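Plain white plastic bins for folded cloths: how do you stop the pile from flopping over?

Posted in Home & Storage, thread 3166
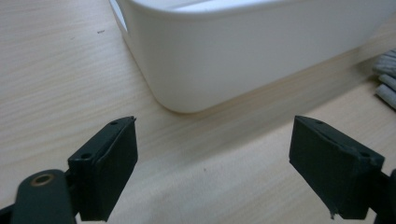
What I'm trying to do

Hi all! I bought a few plain white bins (the smooth kind with handle openings on the ends, no label or anything) and I'm folding my gray cleaning cloths and dish towels into them. Looks great for one evening. Then I pull out a single cloth and the whole row slumps over. The walls lean in toward the bottom, so I think that's part of it? The bin has to go back on a shelf over the washer, so I can't go much bigger. Has anyone got a fold that stays put? I've been at this since February and I'm kind of over it.

hevisside_attic
2 replies

Kariuki
Fold them in thirds the long way, then roll or fold down until the piece can stand up by itself on the table. If it won't stand on the table it won't stand in the bin. Then file them upright, fold side up, and start at one end. With sides that slope in like that you want the folded piece a little narrower than the top opening, or it gets pinched at the base and pops up. I do mine this way and I can grab one without wrecking the rest. Also don't leave a half empty bin, stick a rolled hand towel in the gap (or a small box, I used a tea box for ages).

Cerholm
I just throw mine in. 5 bins, no folding, they're rags! But if you want it neat, my sister puts a bookend in hers and says it works fine. Get one short enough to sit under the rim or it'll catch on the shelf above.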